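Visit notes, Virstead textile mill open day, Wednesday

Got there 20 min late, bus from Onard was packed. Parking looked worse, so no regrets. Free entry, paper map, half the map wrong (dye house is on the LEFT of the yard, go past the boiler room).

## Weaving shed

Loudest place I've ever stood in. Built 1932, sawtooth roof, lovely north light. They only run four looms for visitors and that was plenty. Earplugs in a bucket by the door, take two pairs.

Usman Dogar did our tour. Used to be a loom fitter, now does training. Best bit was him stopping a machine and letting us find the broken warp thread. Took me ages. A kid of maybe nine got it right away.

Numbers I scribbled down:

- 1259 warp ends on the demo loom
- 354 people worked here at the peak
- roughly 908 pattern cards in the archive, still being sorted

## Dye house

Warm, smells like wet dog and vinegar. Shabnam Awan showed the shade matching. Two swatches that look the same under the shop lights, then she walks you to the window and one's gone green. Asked her how long it takes to learn. "Still learning," she said, and went back to her swatches. No photos allowed in their, fair enough.

## Finishing + shop

Finishing was rushed, our group got squeezed by the one behind. Saw the brushing rollers, missed the pressing completely. Would go back for that.

Shop is in the old packing room. Seconds table is the thing to head for: Kazmi line blankets, tea towels, odd lengths by the yard. Sastalora range is nicer but full price. I stuck to stripes and plain colors, cash only at the till, ATM is back by the gate.

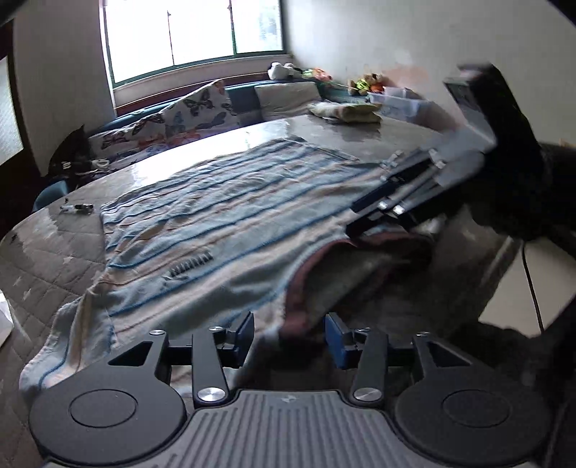
Cafe next door closes at 3, which I found out at 3:05. Bring a sandwich. Toilets fine. Stairs up to the archive are steep and there's no lift, so ring ahead if thats a problem, they can bring some of the pattern books down to you.

Next open day is September. Book the early tour, the 10:00 one, the sheds are quieter and you get to handle more of the yarn. Bus back to Onard goes from the far side of the road.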